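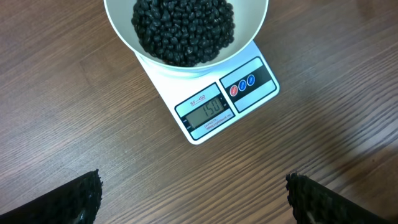 Wednesday, July 18, 2018
By the Clenanby guide desk

4. Setting up your tasting log

Now for the fun part! Your log is where every pour ends up, and ten minutes of set-up will pay you back all summer. You'll need your Clenanby account (section 2) and a phone or laptop with a connection for the first sync. After that the log works offline, even in a cellar.

4.1 Create the log

1. Open Clenanby and tap My Logs, then New Log.
2. Type a name. Keep it short — long names get chopped on the phone screen.
3. Pick a rating scale. You can have stars, a 20-point scale or plain notes with no score at all.
4. Choose who can see it: Just Me, Friends or Everyone.
5. Tap Save. Your new log opens on an empty page.

CAUTION: The rating scale is locked once you save your first beer. If you think you might want to compare scores with a friend, settle on a scale together first.

4.2 Add your first beer

1. Tap the plus sign at the bottom of the log.
2. Start typing the brewery or the beer. The built-in list holds 1721 beers in this release, and matches show up after the third letter.
3. Tap the right match. Check the vintage on anything barrel-aged, as each year has its own entry.
4. Set the serving: draft, bottle, can or cask.
5. Add your score and your notes, then tap Done.

Note: Can't find it? Tap Add by Hand at the foot of the list. Only the name and the style are required. There are 106 styles to choose from, and yes, smoked porter is in there!
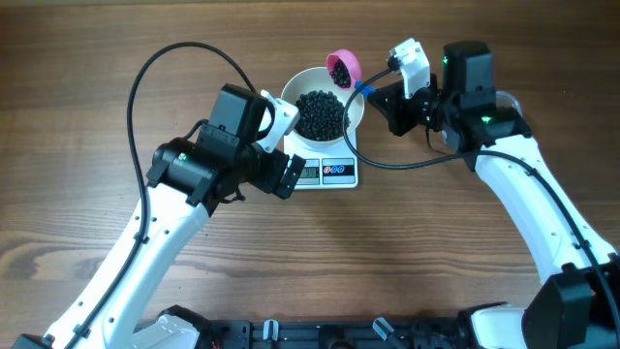
4.3 Write notes you'll want to read later

The notes box takes up to 146 characters on the summary card. Anything longer is kept, and you'll see it when you open the full entry. Put the aroma first, then the taste, then where you were. A line such as "orange peel, dry finish, back patio at Drunstead" brings the whole evening back a year later, and it's a real joy to scroll through a page of those.

Use the # sign to make a tag. Tags work across all your logs, so #sour in one will find #sour in every other.

4.4 Bring in an older log

If you kept a log in Zolturdale, you can carry it over.

1. In Zolturdale, export your log as a CSV file.
2. In Clenanby, go to Settings, then Import.
3. Select the file and wait for the preview.
4. Fix any rows marked in yellow. These are usually misspelled brewery names.
5. Tap Import All.

CAUTION: Don't close the app during an import. If the import stops partway, delete the unfinished log before you try again, or you'll end up with doubles.

Note: Photos don't come across in version 2. Save them to your phone and attach them one by one from the entry page.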